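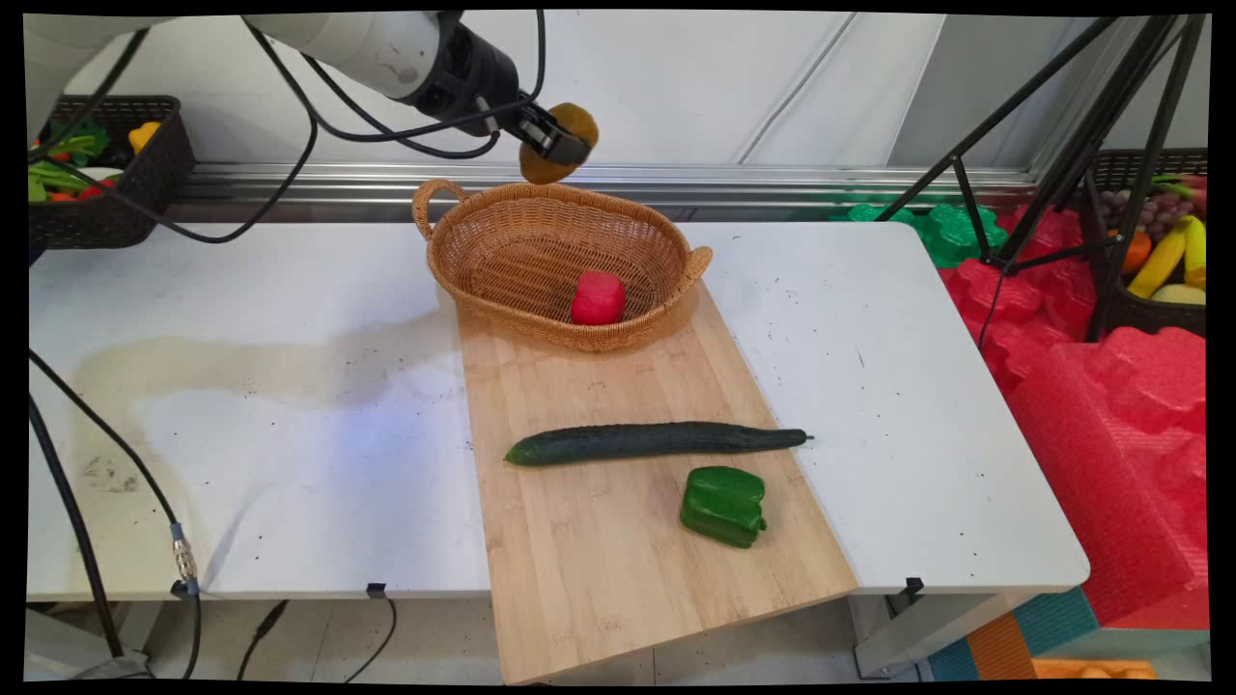
A cucumber on a cutting board, with a wicker basket behind it.

Why is a cucumber a fruit?

To a cook, a cucumber is a vegetable. To a scientist who studies plants, it is a fruit. Both are right, because they use the words in different ways.

A fruit is the part of a plant that grows from a flower and holds the seeds. Cucumber plants have yellow flowers. Bees carry pollen from one flower to another, and then the bottom of the flower swells into a cucumber.

Carrots are roots. Lettuce is leaves. Celery is mostly stalks.

Try it: ask an adult to slice a cucumber, a pepper and a carrot. Which ones have seeds inside?

New word
Pollen: a fine powder made by flowers.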